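Gripper comparison meeting, August — minutes

I said I'd type these up the same afternoon, so forgive the shorthand. We started at 10 with Fathima Munasinghe in the chair and me on notes. Bhuiyan sent two people by phone and Nisik sent apologies.

Last time's notes: fine, except I had the Flido controller down as the old firmware. It's the new one. Fixed.

Fingers. We've now got both sets on the bench, the Flido ones and the Pustgate ones. Fathima ran 200 picks with each set on the flat parts, same arm, same speed. Pustgate dropped 9. Flido dropped over 50, and nearly all of those were the curved pieces — the bars were hardly a problem for either. I asked whether the curved ones were being grabbed off center and she thinks so, but she wants to see the logs before blaming the fingers. Bhuiyan asked if the pads were worn. They went on new, so no.

We got a bit sidetracked here on price. I'm leaving that out, it goes in the budget notes.

Controller. The Flido box still takes too long to report a closed grip. Bhuiyan will look at the polling setting and get back to us. I'd like this sorted before we do any more timing, or we'll be doing it twice!

Wrist camera. Everybody liked the new mount. Both fingertips stay in view with the jaws open, and you can see the hole in the end of a part when it's between them. Fathima pulled one up on the big screen and we spent a while on the shadows, which are soft but spread quite a way over the table. The white surface also gets too bright toward the top. She wants to turn the lights down a notch and I'm all for it.

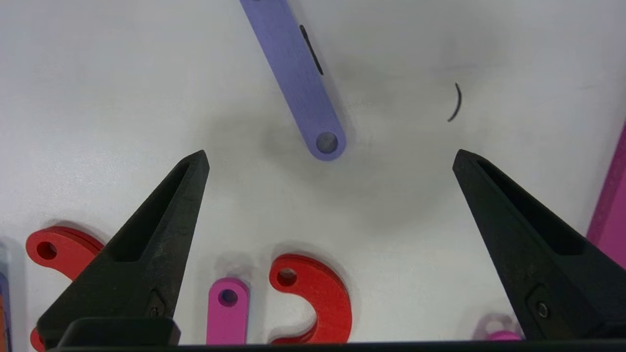
Wrist camera view, jaws open, rounded end of the purple bar between the tips.

Bhuiyan wondered about a gray mat in place of the pale top. Agreed to try the lights first.

To do:
Fathima — logs for the dropped curved parts, then dim the lights
Bhuiyan — polling setting
Me — send Nisik these notes, order spare finger screws

Next meeting same time, same room. Fathima wants the arm's cable routing on the agenda and I've added it at the top.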